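PRESS RELEASE – for immediate use
2024-10-04

Lurnska adds harbour shuttle for self-catering guests

Free return coach from the ferry terminal to Asari Park lodges, twice daily, starts with the winter timetable

Lurnska, the coach and minibus operator, is to run a free shuttle between Protirine ferry terminal and the self-catering lodges at Asari Park. Starts with the winter timetable. Open to anyone with a lodge booking of two nights or more, whether they booked direct or through an agent.

Up to now lodge guests without a car have had the number 2165 bus, which stops at the top of the hill and doesn't run on Sundays, or a taxi. The taxi is fine if there are four of you. Less fine on your own with a suitcase and the weekly shop.

"We had people ringing all through July asking how to get up to the lodges and the answer was never a good one," said Rhys Dunstan, operations manager at Lurnska. "Hotel guests have had a transfer for years. Lodge guests pay good money as well, so they should get the same."

Two runs each way. The morning coach leaves the park after check-out and meets the lunchtime sailing. The afternoon one waits for the boat, even if the boat is late, and drops at reception first and then at the lower lodges. Journey time is around 100 minutes with the stop at Ngô, longer if the coast road is busy.

The stop at Ngô is new and was asked for by guests. Ngô is the big food market just off the ring road, and the coach will wait there for half an hour on the way up so people can get their shopping in before they reach the park. Shopping goes in the hold. Please bag frozen stuff seperately and tell the driver.

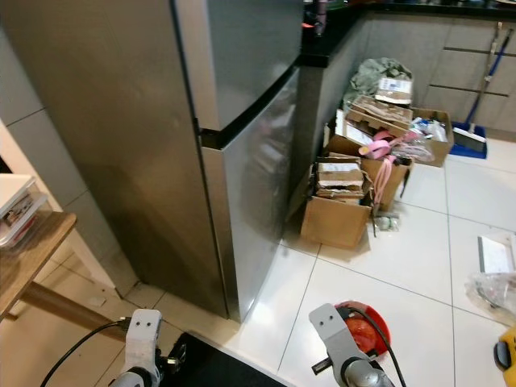
Every lodge at Asari Park has its own kitchen, and the park shop only does the basics – milk, bread, eggs, tea bags, not much else out of season. Thoa Đàm, who looks after guest services at the park, said the shopping stop was the bit she pushed for.

"Families turn up at teatime, kids are starving, and the nearest supermarket is back down the hill. Half an hour at Ngô sorts that out. It's a small thing but we get asked about it more than the pool."

Seats are free but must be booked. Book by six the evening before, online or by ringing the park reception. Guests need their lodge booking reference and the name of the sailing they are on. Walk-ups taken if there's room, no promises at half term.

Luggage: one large case and one hand bag each. Folding pushchairs carried at no charge. Bikes can go on the afternoon run only, and only if booked, as the morning vehicle is a smaller one with no trailer. Dogs welcome on a lead, muzzle not needed. One wheelchair space on every run, ramp fitted, please say when booking so the driver can set the seats out beforehand.

Child seats are available for two sizes. Parents can bring there own if they prefer.

Day visitors to the park are not covered by the free offer. They can buy a seat from the driver if there are any left after lodge guests have boarded. Fares on the website by the end of the month.

Gyu-bin Tak, who runs the travel desk at Protirine terminal, said signs will go up inside the arrivals hall before the first run. Stand is outside the main doors, turn left, past the taxi rank. Same stand for pick-up and drop-off.

If a sailing is cancelled the shuttle booking moves to the next one automatically. No need to ring. If guests switch to a different boat themselves, they do need to ring.

The service will run through the winter and be looked at again in spring. Lurnska says a third run could be added if the first two are filling up. A stop at the golf hotel has been discussed – nothing agreed yet.

Notes for editors

Travel agents wanting to add the shuttle to lodge packages should contact Lộc Hứa in trade sales at Lurnska. Timetable cards can be posted out on request.

Press enquiries and interview requests to Tài Khúc, Lurnska press office.

ENDS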